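Hurico Notes
Opinion
November 2024

The Bag Always Wins

By Kwok-wai Chung

Every January I promise to stop reading robot papers that report a single success rate, and every January the Silteck preprint server breaks me. The latest offender is a method called Bradomden. It learns chores from demonstrations made with a hand-held gripper, and its headline number is 71 percent.

Seventy-one percent of what? You have to reach the appendix to learn that the tasks were lumped together. The rigid ones went beautifully. The plastic bag task worked 3 times in 30. 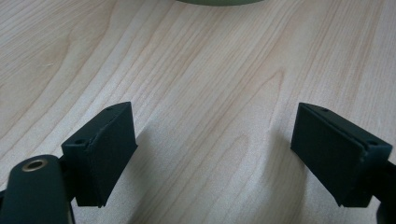
Why collect demonstrations with a hand-held gripper at all?
A person carrying the tool can work at close to normal speed, and the policy later learns from the same close-up view the robot will have. You don't tie up an expensive arm while somebody learns to drive it.

I have no quarrel with that. I like these tools, and I have pinched enough things with one to have opinions about its hinges. My quarrel is with the averaging. A block has the decency to stay the shape it was when you planned your grasp. A bag has a new shape every time you breathe near it, and half of what the camera gets is glare. 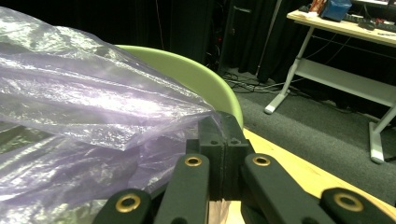

Thin film beside the closed finger pads.

The authors call this "residual variance in deformable categories," a phrase I plan to use the next time I drop the groceries. Their fix is more data. They added 14 hours of bag demonstrations and got a bump so small that the plot needed its own zoomed-in plot.

The Mwakalinga group tried something duller and, to my mind, better. They kept the data the same size and threw out every demonstration where the person had quietly fixed a bad grasp along the way. People are terrible at noticing how much they cheat. We shake a bag, let it settle, grab it again, and call the whole thing one motion.
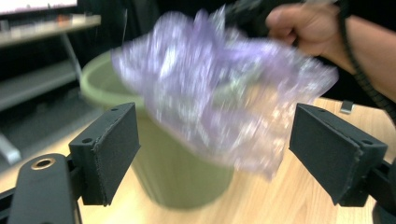
So the learner copies the fumble along with the skill, since both carry the same label. Sorting one from the other takes an afternoon with a spreadsheet and a strong coffee, and I suspect that's why it is so unpopular. You can't name a spreadsheet after a river.

My request to reviewers is a small one. Ask for the results one task at a time, in the main text, with the failures listed by what went wrong. 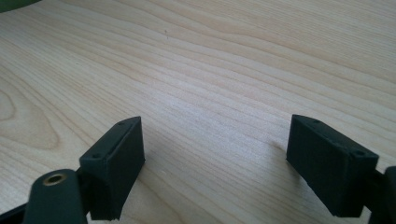 Missed the object, grabbed it and lost it, let go in the wrong place: any of those would tell me more than a bold number in an abstract. And if the bag row says 3 out of 30, print it in the same size type as everything else. I'll still read the paper. I may even read it in February.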